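Small laundry room walls, paint or leave the plaster?

jakside_dan
Posted November 19, 2024
We closed on a condo last month and the utility nook has that mottled gray finish. My wife wants it painted white before December. I got a quote for 352 dollars, which seems high for a space that size. Is it worth it?

tisura
352 is fair if it includes primer. Textured finishes drink paint. I did mine with a roller and needed 2 gallons for almost nothing.

BPettigrew
I'd leave it. Ours is a pale lavender gray and it hides scuffs better than any white I've had. The floor is gray wood-look plank and the two go together fine.
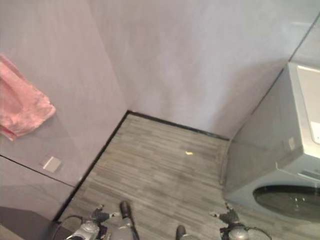
We've had it like that for six years. I wipe it down with dish soap and a soft sponge – no bleach. If you paint over a sealed finish without sanding, it will peel near the washer first.

shearer_k
Disagree on peeling. Bonding primer sticks to sealed plaster with no sanding. I've done more than 200 rental units that way.

BPettigrew
Rentals get repainted every couple of years, so you wouldn't see it.

shearer_k
Some of those went eight. Scuff it if it makes you feel better, it won't hurt.

jakside_dan
How do I tell if it's sealed?

tisura
Put a few drops of water on it. If they soak in, it isn't.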